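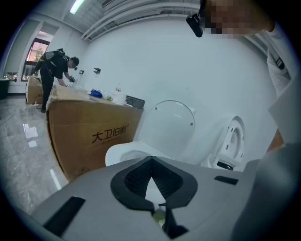

马桶到货后怎么开箱、验货和预装盖板

新马桶送到以后,不少人把纸箱往墙角一推,等师傅上门那天才拆。结果一拆发现少了螺丝包,或者底座磕了一块,安装只好改期。建议到货当天就拆箱检查,盖板也可以先试装一遍。下面按顺序写。

一、准备场地

找一块平整的地面,四周留出能走动的空间。瓷砖地面很滑,也容易被陶瓷底座刮花,先铺一层旧毛毯或拆开的纸板。马桶加上包装分量不轻,搬动时要两个人,一人扶住前端,一人托住后端,不要抓着盖板往上提。

需要的工具:

美工刀
十字螺丝刀
小号活动扳手
卷尺
手电筒
一块干抹布
一只小盒子,放螺丝和垫片

二、拆箱

先看纸箱外面有没有压扁、破口或水渍,有的话拍照再动刀。刀片只推出一小截,沿封箱胶带划,不要往深处扎,盖板和配件袋常常就压在最上层。

把上面的泡沫和配件取出来,再把箱子慢慢放倒,让马桶顺着纸板滑出来,然后两个人一起扶正。直接从箱口往上拔很费腰,也容易碰到箱边。

空箱子先别扔,横过来放就是一张临时的台子,配件袋、工具、托盘都可以摆在上面,弯腰就能拿到,小东西也不会滚到地上找不着。只放轻的东西,不要坐人。

三、清点配件

对照说明书上的清单,一样一样摆开。常见的有:

盖板和座圈
盖板固定螺栓、胶垫、螺母
法兰圈
进水角阀和软管(有的品牌不送,要另买)
地脚装饰帽
说明书和保修卡

型号要和订单核对。我帮朋友 Ewan Galbraith 装过一只 Ferri 的马桶,箱子上的型号没错,里面的盖板却是另一款,孔距对不上,前后换了2次才换对。从那以后我都是先量孔距,再撕盖板上的保护膜。

四、检查陶瓷

用手电筒贴着釉面斜照,裂纹和针孔比正着看明显得多。重点看底座一圈、排污口边缘和水箱内壁。再用指关节轻敲,声音清脆是正常的,发闷发哑的地方要多看几眼。

底座放在平地上,用手按住对角晃一晃。轻微不平可以靠安装时的密封胶找平,晃得厉害就应该换货。

发现问题时,配件不要装,包装不要丢,把破损处、箱子标签和整体各拍几张,当天联系卖家。

五、试装盖板

盖板背面靠墙的一侧有两个安装孔,陶瓷上也有对应的两个孔。

1. 把胶垫套在螺栓上,从上往下穿过陶瓷孔。

2. 下面先套垫片,再拧螺母,用手拧到不松动就停,先不上扳手。

3. 把盖板卡到底座上,前后左右挪一挪,让座圈边缘和陶瓷边缘对齐。

4. 位置合适以后再用扳手拧半圈左右。拧得太狠,塑料螺母会滑丝,陶瓷孔边也可能崩口。

5. 掀盖、落盖各试几次。缓降盖板应该自己慢慢落下,不要用手往下压,阻尼就是这样压坏的。

如果盖板总往一边偏,多半是其中一颗螺栓没有居中,松开重新对一下就行。有些款式用的是快拆底座,按一下侧面按钮就能整块取下,以后清洁会方便一些。

六、等安装期间怎么放

试装完成后把盖板拆下来,侧着靠墙放,下面垫布,不要平放在地上让人踩到。螺丝和垫片装回小盒子,贴张纸条写清楚是哪一套。家里两个卫生间同时装修的,两套配件一定要分开,看着差不多的螺栓长短可能不一样。

马桶本体靠墙角摆放,不要挡门。排污口用一团干净的布堵住,免得装修的碎渣掉进去。

最后再量一次坑距:从贴好瓷砖的墙面量到排污管中心。量的是毛坯墙的话,要把瓷砖和水泥的厚度减掉。数字写在纸箱侧面,师傅来了直接看。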